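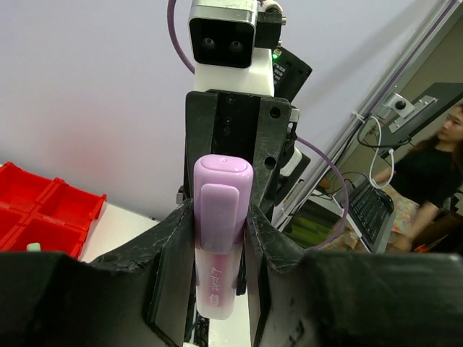
Pastel highlighters - worth the switch, or do they just look nice?

Started by baiba_r, 2023-09-01

baiba_r wrote:
Hello all, long-time reader and not much of a poster. I've been marking up my recipe binders and the family letters with the same fluorescent yellow since 1993, and my eyes have finally had enough. Under the kitchen light it's like reading off a safety vest. My daughter left a lilac one on the counter last weekend and I tried it on an old gas bill, and oh, it was lovely, so soft I could read the words straight through it. Now I'm eyeing a whole pastel set before I start on the letters, which run to 636 pages (my grandmother had opinions and plenty of stamps). Does the colour hold up, though? I'd hate to do all that work and have it vanish by December.

Gonzalo L. wrote:
Welcome, Baiba! I went over to pastels a few years back for my choir scores and wouldn't go back. Purple for the altos, mint for the tenors, and everybody stopped complaining that they couldn't find their line. The purple is the pick of the bunch to my eye, because it stays different enough from white paper even in a dim hall. The pastel yellow is useless, you may as well lick the page.

inkwell_sepp wrote:
I'll be the grump. Please don't put any highlighter on the original letters, pastel or otherwise! Photocopy them first and colour the copies to your heart's content. Most of these inks fade in light, and some of them take the handwriting with them if it was done in fountain pen. I had a page of my father's notes smear into a grey puddle and I still feel sick thinking of it.
Deividas

baiba_r wrote:
Oh goodness, no, the letters were photocopied years ago, I should have said so. The originals are in a box in the hall cupboard and there they'll stay. But thank you, Deividas, and I'm sorry about your dad's notes.

Gintarė E. wrote:
I have to disagree with Gonzalo on the purple, sorry! On my planner the lilac is fine the day I do it, but if I run it over gel pen it goes a sort of dishwater mauve. Pink behaves much better for me. It may well be the paper - mine's that slippery coated stuff. On plain copy paper you'd likely be all right.

Gonzalo L. wrote:
Ha, fair enough, I only ever use it over printed music. I'd never let a gel pen near a score.

amanuel_t wrote:
Can I put in a word for caps and clips? I mark essays on the train, and a highlighter without a pocket clip is gone down the side of the seat before the second stop. A clip on the cap and it lives in my shirt. Also store them lying flat if you can. I kept mine standing up in a mug, and the ones with the tip at the top always went streaky on me.

inkwell_sepp wrote:
Never had any trouble with a mug, Amanuel, and I've had the same mug going on my desk for ages. Heat is what does them in, I'd say. Don't leave them on the windowsill.

baiba_r wrote:
Well, mine are going in the cutlery drawer, which is flat and dark, so that should keep you both happy. I'll buy a single purple and a single pink to begin with and do the first 68 pages, then tape one sheet up in the sunny window and see who's right. Will report back, once I've stopped reading the letters long enough to colour them in.

Gintarė E. wrote:
Do half the sheet over gel pen, please. I want my dishwater mauve on the record :)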